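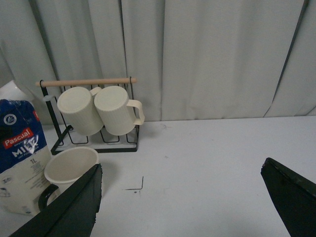 The arm and the teacups: a visit to a shared workshop in Erbridge

The kettle goes on before anything else at the Erbridge shed, and I had been handed a tea and a stool before I'd quite got my coat off. My host has been building a robot arm on and off since a wet April, partly at home and partly in the shared workshop behind the old dairy, and had agreed to talk to me on the condition that I left names out of it. "Put down the project's name if you must put something," I was told. The project is called Grumosik, a word made up by a small nephew who was asked what the arm looked like.

Grumosik's job, if all goes to plan, is to deal with mugs. It should take them off a drying rack, stand them the right way up and one day, with luck, put them back again. I asked why mugs, when there are so many duller things in a house that want doing.

"Well, you can't leave them alone, can you? There's always one out. And a mug is a lovely awkward thing when you come down to it. It has a handle, so it matters which way round it is, and it has a rim you don't want to knock, and if it's hanging upside down then somebody has to turn it over. I do that forty times a week without a thought in my head. Then I sat down to write out how I did it and I was still writing at supper!"

The first arm was a kit from a firm called Closurel, bought second-hand with one joint missing, and it lives on now as a sort of coat hook by the door. The present one has been put together from scratch, apart from the motors, and most of the first winter went on the shoulder. It sagged. It would hold its place nicely for a minute and then sink, very gently, like somebody nodding off in church. The cure was a stiffer bracket and a counterweight, and I was shown both with a good deal of pride.

The gripper took longer still. There have been a great many fingers, long ones and stubby ones, and a pair with rubber tips which were, I gather, wonderful at picking up mugs and hopeless at putting them down again. The ones in favour now are plain, dark and tapered. "I wanted something that could get in beside a handle without shoving the whole cup over. You lose a bit of grip with a narrow tip, but you can get it where you want it, and I'd sooner have that."

A small camera sits up by the wrist and looks out past the fingers. It was first fixed to a shelf over the bench, where it had a fine view of everything until the arm reached out and got in the way. "So I'd be watching the back of an elbow at exactly the moment I wanted to see the cup. Moving it to the wrist was a whole evening's work with the cable, and I grumbled all through it, but I'd never go back. The fingers are always in the picture now. You get used to them, a bit like seeing your own nose."

We talked for some time about curtains. I hadn't expected to, but it's a subject on which my host has views. The bench used to face the open workshop, with other people's jumpers and bicycles going past behind it, and the arm's notion of where a mug stopped and the world began was shaky at best. A pale curtain along the back of the table settled it down a good deal, although cream mugs against pale cloth brought a new worry of their own. "They're pale, the table's pale, the curtain's pale. I could buy red ones tomorrow and make my life easy. But the mugs at home are cream, so cream it is. The ribbing helps, I think. It catches the light a little."

Every attempt goes into a notebook, a fat one from Hämmerli with squared paper, and the tally on the afternoon I called stood at 1,144. Of those, the last 300 were made with the present fingers, and 108 of that 300 went wrong in one way or another. I said that didn't sound too bad to me.

"It depends which ones you look at. Lifting an upright mug off the table is nearly always fine. Taking one off the rack is where it comes unstuck, if it's leaning a bit, or if there's another one snug up against it. It'll go for the handle and catch its neighbour. I've slowed it right down there, so it comes in from the side and has a second look before it closes. It's painfully slow. You could drink the tea in the time it takes to fetch the cup."

Breakages, I'm glad to say, have been few: 2 mugs, both in the early days and both on the same evening, after which work was stopped and everybody went home.

The rest of the workshop seems fond of the thing. People put their heads round the door to see how it's getting on, and the woodturners on the other side lent a hand with the base, which had a wobble that no amount of folded card would cure. There's a bit of borrowing back and forth – a clamp for a soldering iron, an hour on the lathe for help with somebody's greenhouse timer – and my host says the build would have been given up long ago at home, with only the cat for company.

I asked what comes next, and was given a rather long list, of which I wrote down about half. There's a new cable run to do, since the present one snags when the wrist turns right over. There are small cups to try, and a glass or two, though not yet. The rack itself may have to be fixed down, a matter on which my host keeps changing sides. "If I screw it to the table I'll do better straight away, I know I will. But the one in my kitchen isn't screwed down. It gets shoved about by whoever's washing up. So for now it stays loose and I put up with it."

By then it was gone four and the light was going, and there was one more run to be done before the heater went off. I moved my stool back as I was told, and we both stopped talking while the arm swung round towards the rack.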